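**Nancombe's kitchen arm is back, with a maintenance plan this time**

August 22, 2023

Dodutine says its kitchen cell at Nancombe is running again after 18 days down, and that a new upkeep schedule will keep it that way. We have heard the second part before. The company made the same promise last November, when a worn wrist bearing took the arm out of service.

The trouble this summer was smaller and harder to find. After 156 hours of running time the arm had drifted enough at the elbow to close its fingers a little to one side of whatever it was reaching for. Dodutine first blamed the software and sent two updates. Neither one helped. Anselmo Zabala, the technician who finally opened the joint, found a loose encoder mount held by screws that had never been tightened to spec.

"It was a five-minute fix," Zabala said. "Getting permission to take the cover off was the other 18 days."

The new plan calls for a torque check on every joint after each 80 hours of use, a fresh calibration of the gripper, and a full rehearsal in simulation before the real arm is switched on. Flevatance, which supplies the model of the kitchen, rebuilt it to match the reset joint angles.

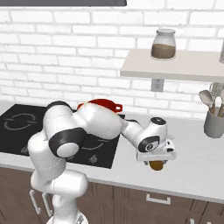
The rehearsal is the part Dodutine likes to talk about. It logged 483 simulated pickups in the first batch and reported no drops. That is a nice number, but a simulated joint has no screws to work loose, and the old model was passing its tests all through the weeks when the real arm was missing. Zabala puts more faith in the torque wrench and a pencil mark across each screw head.

Barroso, which pays for the service contract, would not say what the downtime cost or who is covering it. Dodutine has agreed to share the joint readings with Barroso after each check. It has not agreed to publish them, and its spokesperson did not answer when asked how many other arms were built with the same mount.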